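Waltdale makers get a shared workshop and a name to sell under

For release: September

Small clothing and homeware makers in Waltdale will be able to cut, sew, pack and sell from one address when the Fadero workshop opens its doors in the old Nurley building later this month. The opening is at 14 Retamal Street, at 10 in the morning, and everyone is welcome.

Fadero is a membership group for people who design things and also make them in the town. Until now it was mainly a mailing list and a market stall. With the new workshop, members receive a place to work, a small shop at the street side and the right to use the Fadero label on goods which are made in Waltdale from the first cut to the last stitch.

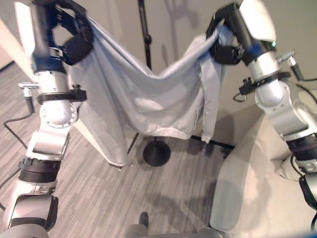 A light grey hooded sweatshirt held up by two robot arms.

The building has 300 square metres on two floors. On the ground floor are the shop, the cutting tables and the packing room. Upstairs there are sewing machines, a room for pattern making and a quiet corner where members can meet their customers. The woodworkers and the two ceramic makers in the group will keep their own premises, but they will sell in the shop under the same conditions as the others.

"For a long time we were sending our customers to six different doors," said Yetunde Idahosa, director of Fadero. "A person would buy a jacket from one of us and ask where to find a bag, and we had to draw a map on the back of the receipt. I am very glad that we can stop with this. Our members make good work, and they should be possible to find."

Membership costs 80 pounds per month and includes the use of all machines during opening hours. Members who wish only to sell in the shop pay a lower fee, which is agreed with them one by one. There is no joining fee in the first year. The group asks that each new member shows three finished products and explains where the materials come from. 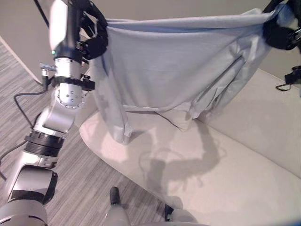

Light blue cloth, held at its upper corners above a cream-white couch.

The label is perhaps the part of the project that was discussed the longest. Some members wanted that it covers also goods sewn in other towns, if the design is local. After several evenings it was decided to keep the rule simple: designed here and made here. Fabric, thread, zips and clay may be bought from anywhere, but the maker must write the source on the product card. A member who breaks the rule twice loses the label for one year.

Nazar Symonenko, who cuts and sews work trousers and was among the first people to join Fadero, will be responsible for the machines. He will also teach the introduction which every member has to attend before using the upstairs room.

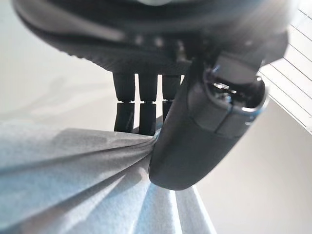
"The introduction takes one evening and it is not an exam," said Mr Symonenko. "I show how to thread each machine, how to clean it after and whom to call when it makes a bad noise. Please call before you open it with a screwdriver. I say this as a person who once opened it with a screwdriver."

To help new businesses with their first small production, Fadero has also set up a fund of 3000 pounds. Members can ask for a part of this sum to pay for materials, and they give it back when the goods are sold. Applications are read once a month, and the answer comes by letter or e-mail. Preference goes to makers who have been trading for less than two years.

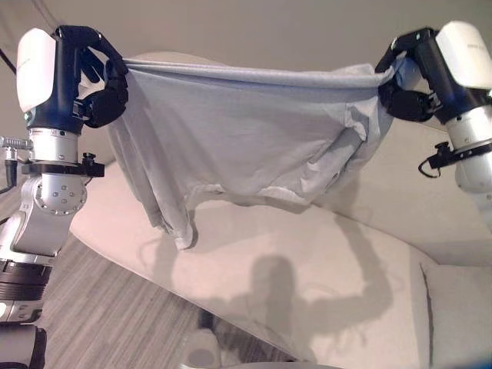
Fadero is also looking for local shops and cafes that would like to carry a shelf of members' products. The group delivers and refills the shelf itself - the shop only has to give the space and take the payment. Sales are settled at the end of each month.

The shop will be open in the mornings during its first weeks, with longer hours to follow before the winter season. The workshop upstairs stays open until 9 in the evening. There is step-free access to the ground floor from the yard side. The lift to the upper floor is not yet in service.

Makers who want to join, and shops interested in a shelf, can ask for the application form at the opening or write to the Fadero office at the address given earlier.

Press contact: Yetunde Idahosa, Fadero, 14 Retamal Street, Waltdale

Notes to editors

Fadero should be written with a capital F only. Interviews with members can be arranged before the opening on request.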